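# Castik grippers: finger pad fault FAQ

Updated July 2019. Applies to every Castik hand-held gripper issued from the Jirkdale workshop, and to the arm-mounted version used on the Costus line. If your question isn't answered on this page, ask Endang Lubis at the workshop desk.

## What went wrong?

The finger pads on some Castik grippers can creep forward on their backing. When that happens the two fingers still close, but they no longer meet squarely. A thin object such as a plate or the rim of a bowl is then held at one corner of the pad only, and it can swing or drop.

We had the first report from a home session in which a soup plate slid out and broke on the floor. Two more came in the same week. There were no injuries.

## Which units are affected?

Units fitted with pads from batch 883. The batch number is stamped on the back of the pad, so you have to take one off to read it. Units with batch 112 pads are fine and don't need to come back.

## Why did the tests not catch it?

Our bench test used a flat steel bar, gripped and released with no sideways load. Crockery is different. A bowl picked up by its rim pulls the pads round as it tips, and the adhesive in batch 883 gives way slowly under that kind of twist. Emanuel Văduva repeated the test with kitchenware and got the same creep after 45 lifts.

We have now changed the bench test to include rim grips, with the bowl tilted as well as level. Plastic bowls are used for most of it and china only for the last set.

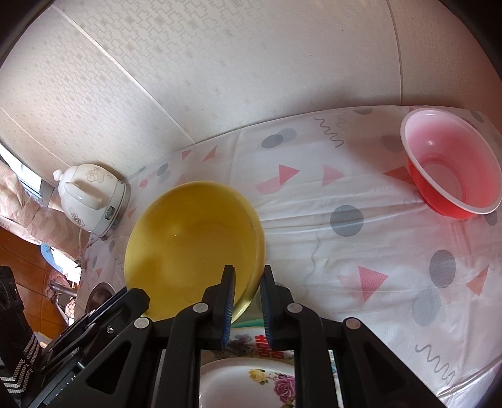
The new test also runs for longer, and the pads are checked against a line scribed on the finger before and after. Any movement past the line is a fail, even if nothing was dropped.

## How do I check my own unit?

1. Switch off recording and put the gripper down on a flat surface.
2. Close the fingers fully with nothing between them.
3. Look at the tips from the side. The pad ends should be level with each other.
4. Press each pad sideways with your thumb for 15 seconds. It should not move.

If either pad moves, or the ends are out of line, stop using the unit.

## Can I glue the pad back myself?

Please don't. Two people tried this with household glue and it got into the finger joint. Both units had to be stripped down. The workshop can replace a pair of pads while you wait.

## Can I carry on working until the new pads arrive?

Yes, if your unit passes the check above. Repeat it at the start of each session. Until the pads are changed, leave out glass, knives and anything holding hot liquid – soft or plastic items are all right.

Keep kettles out of the task list altogether. They were never approved for this gripper, whatever the batch.

## What about the arm-mounted version?

The pads are the same but the risk is greater, as the arm doesn't feel a slip and will carry on with the movement. All Costus arms have been limited to half speed. They stay that way until Emanuel has signed off the new pads on each one.

## Do I need to throw away my recordings?

No. Mark any session where an object slipped or dropped, and give the unit number in the notes. Sembiring handles the sorting and will decide what is kept. Please don't trim the slip out yourself, even if the rest of the session went well.

## Something broke. Who pays?

We do. Send Endang a short list of what was broken. You don't need receipts for ordinary crockery.

## Where do I send a faulty unit?

To the Jirkdale workshop, in its original case if you still have it. Take the battery out first and tape over the contacts. Write the unit number on the outside of the parcel.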